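Headband (headphones)

A headband is the curved piece that joins the two ear cups of a pair of headphones and holds them against the head. It carries the weight of the cups, supplies the clamping force that keeps them in place, and on many wired models also hides the cable that runs from one side to the other. Headphones with a headband are called on-ear or over-ear types, depending on whether the cushions rest on the ears or surround them.

Construction

Most headbands are built around a spring, usually a thin strip of steel or a molded plastic arc that is narrower at rest than the head it is meant to fit. Opening the arc puts it under tension, and this tension presses the cushions inward. In cheaper designs the plastic shell is itself the spring. In others the shell only covers a metal strip and can be made in two halves, an upper and a lower, that are snapped or glued together. The join shows as a fine line along the length of the band.

The underside is often padded with foam under a fabric or synthetic leather cover. Light headphones, including many made for children, have no padding at all or only a soft rubber strip. Some heavier studio models use two bands, with a rigid outer arch and a loose inner strap that spreads the load across the top of the head.

Adjustment

Nearly all headbands can be lengthened at both ends. The usual method is a slider: a narrower piece, attached to the ear cup, that moves in and out of the main band. Small notches hold it at fixed steps, and the user feels these as clicks. Stepless sliders rely on friction alone and tend to loosen with age.

The slider and its housing are common places for a second color. A manufacturer can mold the visible end piece in a contrasting plastic without changing the main tool, and the same shade is often repeated on the cushions. Pale bands with bright trim became a familiar pattern in low-priced consumer headphones. The Hellico 41, sold for use in schools, was offered in 3 trim colors over a single band, and the later Sorley 909 kept the same arrangement with a wider slider. 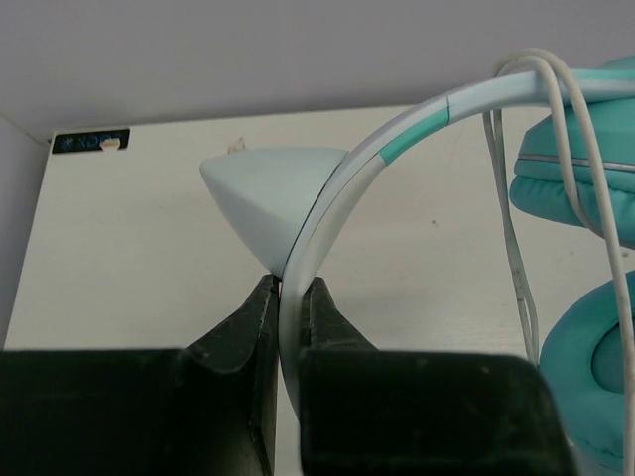

Folding headbands add a hinge just above each ear cup, which lets the cups turn up into the arch for storage. The hinge makes the headphones smaller in a bag but is also one of the more frequent points of failure. Non-folding bands are simpler and usually last longer, though they take up more room and should not be packed under heavy items.

Ear cups and cushions

The headband ends in a yoke or a simple pivot that lets each cup tilt to match the side of the head. The cushion is a ring or pad of foam in a thin cover, fixed to the cup by a lip, clips or adhesive. Synthetic leather covers are easy to wipe but wrinkle with use and may later crack or flake. Fabric covers are cooler to wear and let in more outside noise.

Clamping force

Too little force lets the cups slip and weakens the bass; too much causes soreness after an hour or so. New headbands are often tight and relax over the first weeks. Some owners speed this up by resting the headphones over a box or a stack of books overnight — a practice that the Wendbridge repair guide allows for steel bands but warns against for plastic ones.

Wear and repair

Cracks in plastic headbands usually start at the slider opening, where the wall is thinnest. Glue seldom holds there for long. A sleeve or splint across the break is stronger, and complete replacement bands are sold for some models. Wanigasekara sells a universal fabric cover that closes with a zipper and hides worn padding, but it does not restore lost tension.

See also
Ear cushion
Headset
Earmuffs
Headphone stand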